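5 Setting up the door-opening task

This section covers the bedroom door task on a Geneo mobile arm, from loading the room to saving the first set of trial runs. Finish Section 4 (base and arm calibration) before you start. The steps are the same whether the controller is on the bench or already fitted to the machine.

5.1 Before you begin

You will need the Driveteo controller switched on and connected by cable, the Grinau simulator installed on the same network, and the licence file copied to the controller.

Caution: Set the output switch on the controller to SIM. If it is left on ARM, motion commands go to the real joints as well as the simulated ones. Keep everyone clear of the arm until you have checked the switch.

5.2 Loading the room

1. Start the simulator and wait for the status light to turn green.
2. Open the Rooms list and choose room 393.
3. Select Load. The first load can take roughly five minutes while textures are built. Later loads are much quicker.
4. When the room appears, select Reset Base. The base moves to its start marker.
5. Select Lock Furniture. Loose items stay as they are.

Note: If the load stops with error 838, the licence file is missing or out of date. Copy it again, restart the simulator and repeat from step 1.

5.3 Setting the view

The task needs a close view of the door with the handle clear of the arm.

1. Open the Views tab and choose Head.
2. Tilt the view down until the lever and the rail below it both show.
3. Move the base forward in small steps. Stop when the door takes up most of the view.
4. Select Save View.
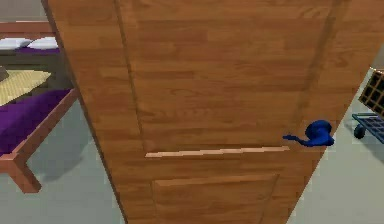 Do not change the zoom once the view is saved. The handle finder uses the saved zoom to work out distance, and a later change will put the grasp point in the wrong place. If you have to change it, delete the view and save a new one.

5.4 Marking the handle

1. Select Mark Handle. The pointer changes to a cross.
2. Click the centre of the rose, where the lever meets the door.
3. Click the free end of the lever.
4. Check that the line drawn between the two points follows the lever. If it does not, select Clear and mark both points again.
5. Set the turn direction to Down and the door swing to match the room sheet.
6. Select Store.

Note: The colour of the handle can be changed under Materials. Keep the colour different from the door during set-up. You can turn on random colours after the first trial runs are saved.

5.5 Trial runs

1. Set the speed to Low and run the task once. Watch the gripper as it closes on the lever.
2. If the gripper touches the door first, raise Standoff by one step and run the task again.
3. Set the speed to Normal and the run count to 100.
4. Select Start. Do not move the view while the runs are under way.
5. When the runs finish, select Save Results and write the file name in the machine log.

Caution: Do not switch the output to ARM straight after a set of runs. Select Park first and wait for the Parked message. The Gebreyes wrist unit holds its last position and can move suddenly if this is skipped.

5.6 Regular checks

Reload the room and run the task once at Low speed every Monday, and after any software update. If the grasp point has moved, repeat 5.3 and 5.4. If it moves again the same week, go back to the calibration in Section 4.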